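Nollevik Table Objects
README, second edition

Nollevik is a list of small household things that end up on tables, and of what people do with them once they are there. If you came looking for a big dataset you have the wrong page, and I can recommend several with better logos. We have 102 entries. Each one is an object or a pair of objects, a short account of the handling, and a note written by whoever handled it, usually in a mood.

The list began as a spreadsheet kept by Dénes Vörös, who wanted to know why his own descriptions of ordinary things were so bad. He had written "green thing" in four places and could no longer say which green thing he had meant. Sevim Kılıçarslan took over the wording, threw out the adjectives, and let a few back in on probation. I look after the files and write the README, a job I got by complaining about the old one.

What is in the folder

objects.csv has one line per entry. The columns are id, plain_name, color, stiffness, see_through, lies_flat and notes.

handling.csv has one line per thing done to an object: slid, lifted, turned, laid on top, pulled apart, put back. An object can have many lines. The record is held by a jar lid that Dénes turned over until he was asked to stop.

words.txt is the list of permitted words. It is shorter than you would like.

disputes.txt is longer than anyone would like.

The flat things

Most of the trouble, and most of the second edition, concerns flat things. A mug is easy. It has a handle, an inside and an outside, and everyone agrees on which is which. A flat thing on a table has a top, an edge you can't get a fingernail under, and a name that depends entirely on who owned it first. Is it a mat, a coaster, a pad, a lid, a piece of something? We spent an evening on this and came out with "flat piece," which pleased none of us and has worked perfectly well ever since.

Clear plastic is worse. It takes its color from whatever is underneath, or from the lights, or from a sweater leaning over it. Lay it on something green and half of it goes green while the other half goes tabletop. The first edition had a clear sheet entered as white, gray, pink and "wet," by four people looking at the same sheet. 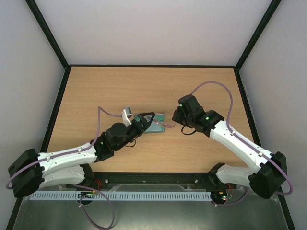 So the rule now is that see-through things get see_through = yes and color = none, whatever they happen to be showing off at the moment. Tints and reflections go in the notes. If the plastic really is tinted, hold it up to a plain wall and look again. If it is still pink against the wall, it is pink, and you may write so with a clear conscience.

When one flat thing lies on another, make two entries and join them with the pair_id column. Don't invent a third object called "both." We have removed two of those already and I know there is another one in there somewhere.

Color names

Teal is allowed. It took three weeks. Sevim's position was that teal is green with ambitions, and Dénes's was that it's blue and always has been. The compromise is teal-green, hyphenated, for anything you would lose a friend over. Plain green and plain blue remain in use for the objects that know what they are.

Wood is a material and does not go in the color column. Neither does "natural," "nice" or "like my grandmother's."

Stiffness

There are four levels: floppy, bendy, stiff, and no. "No" was meant as a placeholder and then people started using it correctly. A dish towel is floppy. A thin cutting mat is bendy. A breadboard is stiff. A cast iron trivet is no.

Judge stiffness by picking the thing up at one edge. Don't judge it by looking, and please don't judge it by remembering, which is how a tea towel got entered as stiff. (It had been ironed. We have discussed this.)

Handling notes

Write down what was done, in order, using the words in words.txt. "Slid to the edge, lifted, turned, put back" is a fine note. "Repositioned for optimal access" is a line from a different kind of document and will be returned to you.

Say which piece moved. With stacked things this matters a good deal, as the top piece likes to travel and the bottom piece likes to come along for part of the way. If both moved, write both. If you meant to move one and moved the other, write what happened and leave your intentions out of it.

Dropping is a kind of handling and should be recorded. At present the data claims that three adults handled more than 11 slippery objects each and never dropped one.

Known problems

The see_through column was added late, so older entries were filled in from memory and the notes. Treat those with suspicion.

Kitchen things are overrepresented. Garage things are nearly absent, apart from one washer that we believe came in on a shoe.

Entries 40 through 46 use Sevim's older word list, where "bendy" was "flexible-ish." The script fekete.py converts them. It is named after Dénes's bicycle and does nothing else of interest.

The Sellico import (a box of drawer contents kindly typed up by a neighbor) has no stiffness values at all. Somebody should pick everything up at one edge. I have been waiting to see who it will be.

Sizes are missing on purpose. We tried measuring, and it produced arguments about where a rounded, lumpy piece stops. If you need sizes, our sister list Elumum has them, along with its own disputes file.

Using the list

Do what you like with it. If you publish something, name the list and the edition, and don't write to us about the jar lid.

Corrections are welcome as plain text, one per message, with the entry id at the top. Corrections to color names should include a description of the wall you held the thing up to.

Changes in this edition

October 31, 2018. Flat things reworded. Clear plastic sorted out, mostly. pair_id added. The word "doily" removed from words.txt after a vote of 2 to 1, and moved to disputes.txt, where it has settled in nicely.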